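Speaker notes — Vustine electric van launch, dealer evening

Open with the price question, they will all be waiting for it. Final figure comes in November. Don't guess.

Range is 382 km on the standard battery. Payload 1,102 kg. Say both twice, slowly. The long-wheelbase version loses 105 kg of payload — mention it before someone asks. 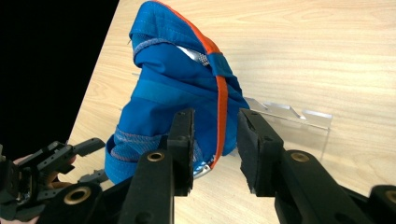 Charging next. Most fleet buyers will charge overnight at the depot, so spend less time on fast charging than last year. Yee-man Fung has the cable samples at the side table.

First-year allocation is 3,000 vans for all dealers. Orders open the same day as the price.

Hand over to Radomir Hodžić for service intervals and the battery warranty. Questions after him.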